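Unit 4: Containers, Contents and the Order of Work in Mixed-Goods Sorting
Course handout, Household and Leisure Goods Handling
Prepared by Siiri Lapiņa; practical sessions supervised by Darius Lukoševičius

4.1 Scope of the unit

This unit deals with the sorting of small mixed goods held in open bins. Mixed goods are items that arrive together without individual packaging and have no common shape, such as toys, tableware, small kitchen articles and craft supplies. Students should have completed the reading for Unit 3 (Returned Goods and Their Condition) before attending the practical session. The Lovex inventory sheets introduced in that unit remain in use and are not reprinted here.

The teaching stock for the course comprises 1,704 items, of which 700 are toys. The remainder is divided between tableware and general household articles. Most of the stock was assembled by Lapiņa from the Gurnberg clearance lots, and the item numbers on the sheets follow the original lot order. Gaps in the numbering are therefore normal and need not be reported.

4.2 Terms

Bin: an open rigid container with a flat floor and upright sides. The term is not used in this course for bags, trays or lidded boxes.

Source bin: the bin from which items are taken.

Receiving bin: the bin into which items are placed. Source and receiving bins may be of the same size and color. Their role is determined by the task sheet and not by their appearance.

Nested container: an item within a bin that can itself hold other items. Bowls, cups, pots and baskets all fall under this heading. A nested container is recorded as an item in its own right, whether or not anything is inside it.

Resting position: the way an item lies when no one is holding it. An item may have several. A cup may stand upright, stand on its rim or lie on its side; a ball has no preferred position at all.

4.3 Resting position and stability

Students frequently record what an item is and omit how it lies. Both are required. The resting position determines where the item can be held, how much floor it covers and what will happen to its neighbors when it is lifted.

Bowls are usually stable when upright. The rim offers a continuous edge that can be held at any point, but lifting from one side will tilt the bowl, and anything inside will slide toward the low side. A bowl lying rim down is equally stable and considerably harder to pick up, as the curved outer wall gives little to hold.

Toy figures are less predictable. An animal with four legs may be designed to stand, yet in a mixed bin it will commonly come to rest on its side. In that position the legs, tail and head extend outward and may touch, overlap or hook onto adjacent items. Tamošiūnaitė's classification, distributed in the first week, treats these parts as "projections" and asks that they be noted whenever they reach another item.

4.4 Items in contact

Two items are in contact when any part of one touches any part of the other. Contact is recorded separately from containment. A figure beside a bowl, with a foot against its outer wall, is in contact with the bowl; a figure inside the bowl is contained by it. Where contact cannot be confirmed from the viewing position, the entry should read "adjacent" until the bin has been inspected from a second side.

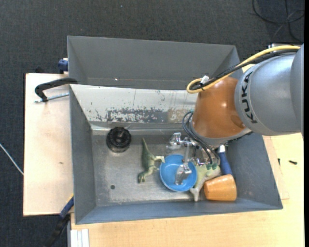
When a nested container and a figure lie side by side, the task sheet decides which is moved first. If the sheet gives no order, students are to apply the following rule. The item whose removal disturbs fewer neighbors is taken first. If both are equal in this respect, the nested container is taken last, so that it remains available to receive smaller items.

4.5 Practical session

The session lasts 60 minutes and is conducted in pairs. One student handles the items and the other keeps the record; the roles are exchanged at the halfway point. Each pair will receive a source bin, a receiving bin and a Tillier task card.

Before any item is moved, the record keeper enters the following for each item in the source bin:

Item name and main color
Resting position
Contact with other items, or adjacency
Whether the item can contain others

Items are to be placed in the receiving bin and not dropped. An item that rolls or tips after placement is left as it lies, and its new resting position is entered in the final column.

4.6 Submission

Completed sheets are to be handed to Lukoševičius at the end of the session. Students who miss the session may attend the Sunday repeat by arrangement. The written exercise for this unit is due in October, together with the exercise for Unit 5.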